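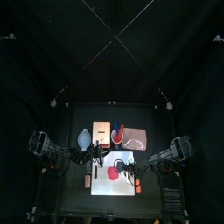
Mi-kyung Jin says to get a survey before you get attached, and she said it to me twice before I'd even sat down. I laughed, because I'd come to ask Babak Ebrahimi about selling a house and I was already being told how to buy one.

The two of them just closed on a little place in Benthorpe after 131 days of looking. "We saw 41 houses," Babak told me. "I stopped being able to tell the kitchens apart." Mi-kyung kept a notebook (I've seen it, it's terrifying) with a page for every one, and a big star next to the house on the hill they didn't get.

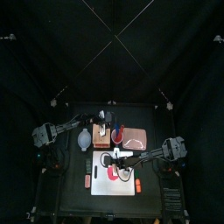

Nazanin Tehrani

So what happened with the hill house? "The fence," said Mi-kyung. The fence sat nine feet over the line, the neighbor knew it, and the seller wouldn't budge on the price. They'd already picked paint colors! "I'd named the bedrooms," she said. "I cried in the car."

Babak was calmer about it, or says he was. He'd been talking to their lender at Chettiar every few days, and their rate lock ran out in October, so he mostly remembers the phone calls. "I could hum you their hold music," he said, and then he did, for quite a while.

The Benthorpe house came up on a rainy afternoon. It has two bedrooms, a porch that leans a bit, and a yard Mi-kyung calls "honest dirt." They ordered the survey the same day their offer went in. I asked if she'd held off on naming the rooms this time. "Until the survey came back," she said. "Then I named the porch too."

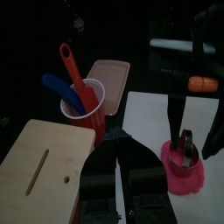
What they'd ask the seller next time

Babak wants the age of the water heater in writing. Mi-kyung would ask who plows the lane, and she'd like a name and a phone number with that.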